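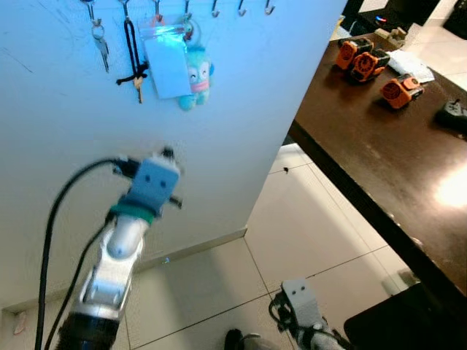

Our key hooks in the hallway, with the badge and the little plush keyring

Small hooks in the wall: keys fall down when I take the badge

Ludger Ehlers
Posted Saturday, January 13, 2018

Hello everybody, please excuse my English, I am writing with the dictionary beside me.

In our rental unit in Grastden there is a row of seven metal hooks in the white wall of the hallway. They were there when we moved in, in October. The hooks are small and they stand quite close to each other. We hang on them the keys, one key with a black cord, my badge for work in a clear plastic holder, and a small plush toy on a keyring which belongs to my daughter.

My problem is the following. All the things hang at the left side, near to the door, and the plush lies over the badge. When I take the badge in the morning, the plush comes with it, and often also a key falls on the tiles. It is early and my wife is still sleeping, so you can imagine the noise is not welcomed.

I have two questions:

Is there a good order to hang such things, or must I buy another kind of hook? I would prefer not to make new holes, as the landlord keeps our deposit of 600 dollars.

And how do I remove scuffs and light marks from the wall beside the keys? They look like pencil. I do not know which paint it is, only that it is white.

Thank you in advance for every advice.

Rosalind Szabo

Hi Ludger, your English is fine, I am also not born in it.

You have free hooks on the right, so please use them! I would leave one empty hook between each two things. The badge is the widest, so it should get the last hook on the right side, where nothing can lie over it. Keys can stay on the left. The plush I would put in the middle, with an empty hook on both sides, because it is thick and pushes the other things away.

For the key with the cord: make the cord shorter. Tie a second knot, or wind it two times around the hook. A long loop always catches the neighbour.

For the marks, first try a normal white pencil eraser, very soft, and brush the crumbs away after. If it is pencil it should go off. For the scuffs take a damp cloth with one drop of dish soap and dry it directly. Try it low down near the baseboard first, where it is not so visible. Please be careful with the melamine sponge. I used it on matte paint in my old apartment on Van Dusen and I got a shiny spot the size of a plate, which was worse than the mark.

Darnell Alcantara

just buy a bowl

Ansel Iwasaki

I agree with Rosalind about the order, only one thing to add. If the hooks are short, a heavy ring can slip off when you pull something beside it. You can put a small piece of clear tubing (the kind for aquariums) over the tip of the hook. It makes it a bit thicker and the ring holds better. I paid around 7 dollars for a metre at the hardware store and it was enough for the whole hallway and the laundry room.

Check also if the hooks turn in the wall. Mine were only screwed in and two of them were loose, I could tighten them by hand.

Ludger Ehlers

Thank you to all. I moved the badge to the last hook on the right and shortened the cord. The eraser I will try tomorrow, when there is more light in the hallway. Darnell, we had a bowl, my daughter keeps now her marbles in it.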